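Robots need house rules, and we should be the ones writing them

I love rule books. I know how that sounds. Give me a well-kept set of lab rules, the kind with crossed-out lines and a coffee ring on page two, and I will read it the way other people read a menu. So when I say that the most exciting thing happening in household robotics right now is a pile of dull-looking documents, please understand that I mean it as high praise!

I have spent the past couple of years around teams who teach robot arms to do kitchen chores. Put the plate in the rack, take the plate out of the rack, hang the mug, open the oven door. The arms are getting good, and fast. What has changed even more, to my eye, is how the better teams behave around them. They have started writing things down. They argue over wording. They have opinions about where a mug should be at the start of a run, and they'll defend those opinions through lunch.

My view is that these habits deserve to become standards, and soon, while the people who invented them are still in the room and can tell us why line four is there.

Start with the reset. In this kind of work you do the same task over and over, and between runs somebody has to put everything back. It sounds like the least important job in the building. Then you find out that "back" means one thing to the morning person and another to the afternoon person. At Iden, a small outfit I visited in September, the first page of the rules was only about resets. Each object had a home zone and an allowed amount of wandering inside it. If you wanted variety in the starting positions, you planned the variety and wrote it down. If you wanted none, you used the taped corners. Either was fine. Drifting from one to the other without a note was the thing you got a talking-to for.

I asked what happened before they had that page. They told me they had collected 2000 runs of a plate task and then discovered that the second half had been reset by people who liked the rack turned a little more toward the arm (it was easier to reach, so of course they did). The robot had learned two jobs under one name. They kept the data, split it, labeled it properly and got good use out of both halves. The rule came out of that week, and it is one sentence long.

One sentence! That is about the right size. A lot of rules for robots get written by people who are frightened of robots, or frightened of lawyers, and they run on until no human being can hold them in mind with a dish towel in one hand. I've seen a safety binder so heavy it was being used to prop a door. The rules that get followed are short, they sit at eye level, and they were written by someone who has done the task that day.

Next comes the question of what counts as success, and here I get a bit worked up. Ask five people whether a plate has been racked and you'd expect five quick yeses. Now lean the plate. Let it sit in the slot but touch its neighbor. Let the gripper release and the plate settle a moment later. Is that a success? When do you judge it? I don't much mind what a team answers, so long as the answer exists before the run begins. Naciri, a project I admire a great deal, makes the operator read the success line aloud at the start of a session. It takes a few seconds and feels silly for exactly one day. After that it feels like a pilot going through a checklist, and people start catching problems with the wording simply from hearing it.

I'd go further and ask for it in anything published. If a group reports that its arm racks plates well, I want the success line printed next to the claim, word for word, along with who did the judging. I want the failures too. A dropped plate at run 36 tells me more than a clean stretch ever will, especially if someone wrote down what they were doing with the lights at the time. Naciri keeps its failed runs in the same folder as its good ones, with the same naming, and anyone on the project can pull them up. I wish every group did that. Throwing away the bad runs is a habit left over from when storage was expensive and pride was cheap to protect.

Then there is the matter of hands. Who may reach in, and when? Most places have some version of "stay clear while the arm is live," and most places break it forty times a day in small ways, because a mug has rolled and it would be so quick to grab it. I have done it myself and I'm not proud. The best version of this rule I have come across is from Arau, where reaching in is a spoken event. You say "hands," you wait for the operator to say "held," you reach, you say "clear." Nothing else will do, not even a nod. New people pick it up in an afternoon. It works with the arm paused, it works when you're tired, and it works with someone whose English is still coming along, which matters in a field as international as this one.

I like that rule for another reason as well. It treats the person standing at the table as part of the system, with lines to speak and a right to be waited for. Too much of our talk about automation skips straight to the machine. In every good lab I have seen, the machine is the easy part to regulate. It does what the setup lets it do. The rules that earn their keep are about us: our shortcuts, our moods at four in the afternoon, our certainty that we'll remember which plate was which.

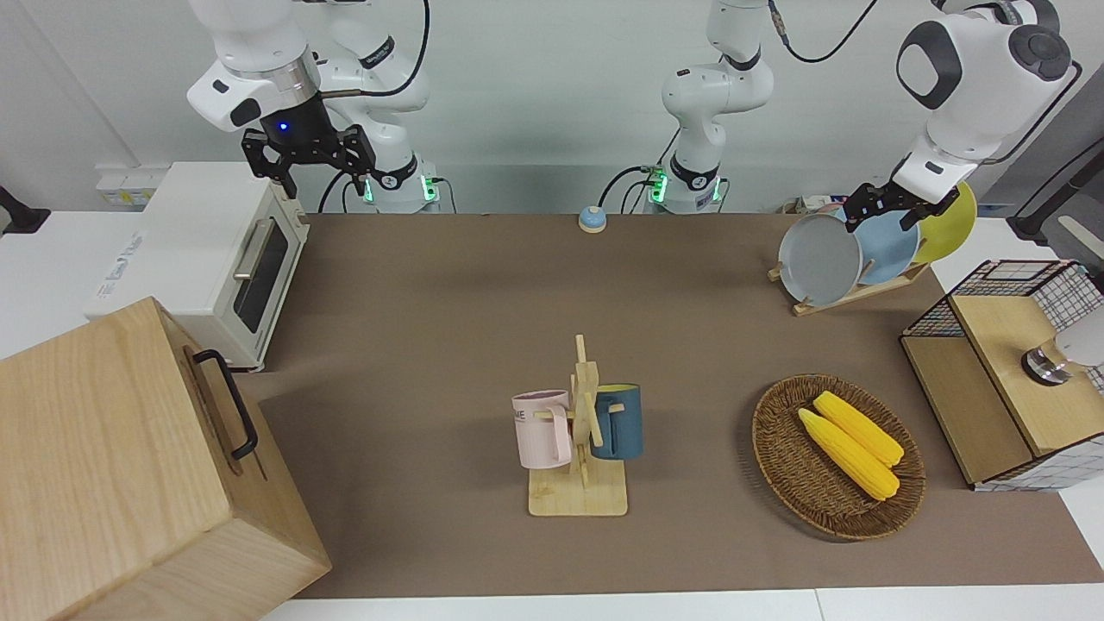
And the objects deserve rules of their own. I am a big believer in real kitchen things on the table, in all their awkwardness. Mugs with handles that point the wrong way, baskets with soft edges, plates of different colors, an oven door that wants a pull at a slightly different angle from the one you practiced. A robot that can only manage a gray cube is a robot that has learned about cubes. But real things chip and fade and get borrowed for somebody's lunch, and then your careful test has quietly become a different test. So keep a list. Take a picture of each item when it arrives and another when it leaves. Buy spares on day one, from the same batch if you can get them. Mark the bottoms. When something breaks and the spare goes in, write down the run number. Lostiteo, a shared object set that several small groups have been passing around, does all of this on a single sheet, and the sheet travels in the box. I could hug whoever designed that sheet.

I hear two objections whenever I go on like this, and they're both fair.

The first is that standards slow people down. They can, and bad ones do. If you need a signature to move a basket, something has gone wrong. But look at where the hours go in a group without rules. They go into arguments about whether last month's numbers can be compared with this month's, and into redoing work that was fine except that no one can say how it was done. One team lead told me their rules cost them 7 minutes a session. I'd pay that happily. I'd pay double!

The second objection is harder. Write the rules too early, people say, and you freeze a young field around the habits of whoever got there first. Plate racks and mug trees become the whole world, and someone with a better idea about laundry can't get a hearing. I take this seriously, and my answer is to standardize the telling and leave the doing alone. Let every group choose its own tasks, its own tables, its own odd collection of crockery. Ask only that they state the reset, the success line, the hands rule and the object list, in plain words, up front. You can be as wild as you like inside that. A stranger can still read your work and know what you did.

Plain words matter here, by the way. I've read reset rules that needed a diagram and a second cup of coffee. If the person doing the resetting can't repeat the rule back to you, the rule isn't finished. Try it on whoever joined most recently. They'll stumble at the exact spot where the rest of you have been filling in the gap from memory – and that spot is your next edit.

I would also like to see dates on rules, and retirements. Every rule at Iden has a line for when it was last argued about. If that date gets too old, it comes up at the next meeting and somebody has to defend it or let it go. They've dropped a few this way. One banned shiny cups, and it dated back to a camera they no longer owned.

What would it take to get this going more widely? Less than you'd think. A group with 1000 runs behind it already has a rule book; it's just scattered across chat threads and the heads of two or three patient people. Get those people a pot of coffee and a blank page. Ask them what they correct most often in newcomers. Write down the answers, cut them in half, and stick them on the wall near the table. Then put them online where the rest of us can borrow them.

I'm collecting these, if you have one to share. Handwritten is fine, and so are coffee rings. Send the version with the crossings-out if you can bear to, as I always want to know what the rule said before.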